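Grastine Adult Learning Center
Evening Program Working Group: Minutes of the August meeting

We use cookies to remember your settings and measure visits to this site. Accept all | Manage preferences

Present: Thoa Khương (chair), Thịnh Đàm, Thu Giáp, Hiếu Triệu
Apologies: Tín Trịnh
Meeting opened at 6:30 p.m.

1. Previous minutes
Accepted with one correction. Under item 4, "Claltomell lease" should read "Claltomell license." Thu to amend the posted copy.

2. Enrollment system
Thịnh reported that the move of student records from the old database to Claltomell is complete. The import covered 2,630 records. Of these, 32 were rejected on duplicate email addresses, mostly couples sharing one account. Thịnh has merged or split these by hand. Old logins will stop working at the end of the month. A reminder has gone out to all tutors. Hiếu asked if waiting lists had carried over. They have, but without the original sign-up time, so order within each list follows last name until it is corrected from the paper forms.

ACTION: Thịnh to restore waiting list order before fall enrollment opens.

3. Fall timetable
The draft was reviewed. Bookkeeping II and Conversational Vietnamese both call for the same tutor on the same evening. Agreed to move Bookkeeping II to Saturday morning. History of Home Computing (Hiếu) stays at six sessions, with the Atari session moved from week two to week three to allow for a guest speaker. Minimum class size remains 6. Courses below that number one week before the start date will be withdrawn and fees returned in full.

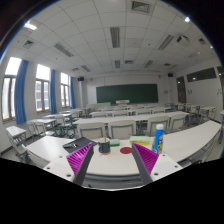

Thu noted that the timetable leaves no gap between the late afternoon and early evening blocks. Tutors have asked for fifteen minutes. Agreed, with the evening block to end fifteen minutes later. Front desk hours to be adjusted to match.

4. Budget
Printing is over its line for the year. The fall brochure was quoted by Doãn at a run of 1,000 copies, folded, delivery included. Thoa proposed keeping the run as quoted and dropping the separate course flyers. Agreed. Two invoices for replacement headsets remain unpaid pending a purchase order number.

ACTION: Thoa to confirm the order with Doãn.
ACTION: Tín to supply the purchase order number.

5. Other business
Hiếu asked for a written rule on late enrollment. Current practice varies by tutor. Held over to the next meeting; Hiếu to circulate a draft.

Meeting closed at 7:50 p.m.
Minutes taken by Thu Giáp.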